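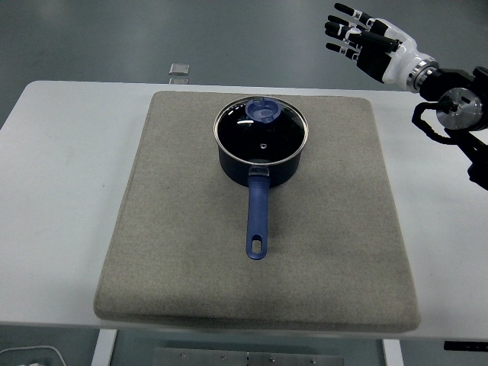 Recording lid-lift demos for a robot hand

Search the notes... Go

I've been collecting demonstrations for our kitchen tasks at Omoregie for a while now, and the one I get asked about most is the pot lid. It sounds like the easiest thing in the world (grab knob, lift, put down) and it took me most of January to get a set the policy would learn from. So this is how I do it now, start to finish.

1. Keep the table boring

One pot, one pad, nothing else. I like a felt pad under the pot because it stops the pot from skating around when the fingers bump it. Don't worry about smudges on the fabric, ours has plenty, and I'd much rather have them in the data than train on a spotless pad and get confused later.

2. Pick the start pose for the hand

I park the hand up and off to the right of the pot, fingers open and a little curled. Every episode starts there, give or take a couple of inches. If you start with the hand already over the knob, the model never learns the approach, and the approach is where ours kept failing!

3. Move the pot between episodes

Start with the handle pointing straight at the near edge of the table, then turn the pot a bit for each new take. I do 20 episodes per handle direction, 8 directions in all, and slide the pot to a different spot on the pad every time. Write the direction in the episode name while you still remember it - I lost a whole afternoon once sorting that out from video.

4. Do the lift slowly, but don't stop

New people tend to freeze just above the knob while they line up the thumb. The model copies that pause and will happily hover forever. Practice a few times with recording off, then go in one smooth move: reach, close, lift straight up, carry left, set down, let go. Blue knob on a glass lid, by the way, is a nice starter combo because you can find the knob easily in the video. Save all-steel lids for later.

5. Log the bad ones too

I keep drops and missed grasps in their own folder in Triltel (our recording tool) with a short tag like "slipped" or "thumb late". Don't mix them in with the good ones. Out of my first 425 takes I ended up with some 200 I'd call clean, so plan your time around that and not around the number you wish you had.

6. Watch a few back before you pack up

Pick a handful at random and play them at double speed. I'm looking for glare on the glass hiding the fingertips, a late start, or a camera that got nudged. If the glare is bad I shift the lamp and redo that batch the same day, while the setup is still standing.

Next I want to try it with the lid starting slightly crooked, and I'll add those notes once I have a decent batch.

Related notes
Naming episodes so you can find them again
Ikeseo glove calibration, the short version
Drawer pulls: what we changed after the first round
Moving the rig to Tisthorpe

Contact | Copyright Omoregie | Back to top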